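I've had the Jundier under-cabinet light bar stuck up in my kitchen since September, so I guess it's time to tell you what I think! I paid 16 bucks for mine, and I'm pretty happy (mostly).

Sticking it up took me one evening and a lot of muttering. The tape is strong, almost too strong – I got it crooked the first time and had to pry it off with a butter knife. 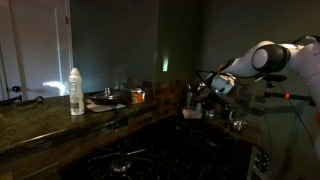
How long does a charge last?

Mine goes 5 nights on the low setting, and I'm a person who wanders in for a snack at 2 a.m. more than I'd like to admit.

The warm setting is lovely, kind of like a lamp in a window. The cool one makes my soup look gray, so I never use it. I had a Zaseo bar before and that one buzzed, which drove me nuts!

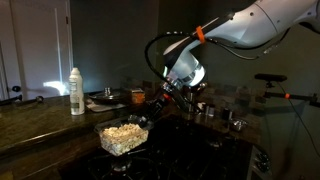 Clear container held over the stove

My one real gripe is the motion sensor. It catches me fine by the sink but ignores me completely at the far end of the counter, and I end up waving both arms like I'm landing a plane. I've since turned it off and just tap the button. 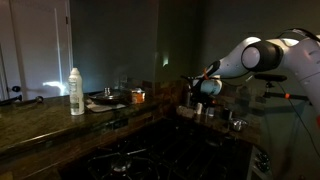 Granite counter, low light

I'd buy it again, and I may get a second one for the pantry if it goes on sale.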